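Gunano's planner gets a scheduler of its own

20/03/2024

The software group at Gunano has spent most of its effort since July on a piece of code that never touches a motor. Listeo sits between the perception stack and the two arm controllers and decides which arm may enter which volume, and when. Its lead developer describes it as "a lock manager with geometry."

The first version planned both arms jointly, as a single system with every joint in one search. It worked in simulation. "Median planning time was 851 milliseconds, and the tail was much worse," the developer says. "You can't replan on a moving target with that." The current version plans each arm separately and lets Listeo reserve swept volumes along the path. Median time is now 91 milliseconds.

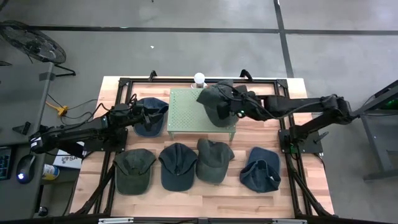
The cost is conservatism. A reservation is padded by 4 centimeters on every side, and two arms that could pass each other safely will sometimes queue. "We accept that. A wait shows up in the log with a cause. A near miss doesn't."

Perception runs in a separate process, Halliday, which publishes object masks with a confidence value. Anything under 85 percent is treated as an obstacle and can't be a grasp target. Rigid parts seldom fall below that. Soft goods do it constantly.

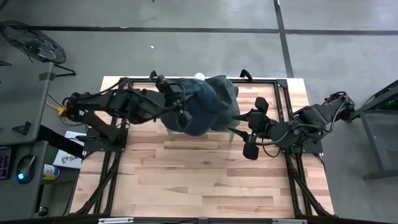

Cloth is where the developer expects the next year of work to go. Halliday was written to return one mask per object, and folded fabric breaks the assumption that a mask has a stable outline. With a navy cloth bunched up against a grey-green one, the left gripper down in the navy and the right one open just beside the pile, both arms want nearly the same volume. "Listeo sees two requests that overlap. It has no idea one of them is for a different piece of fabric." The planned fix is to let a reservation carry a contact point and a short time window – the volume shrinks as the gripper closes.

Logging goes through Jallomano, the in-house replay tool, which stores every reservation request with the mask that triggered it. The developer would like it to diff two runs directly. At present that is done with a script, and the script assumes both runs used the same clock source.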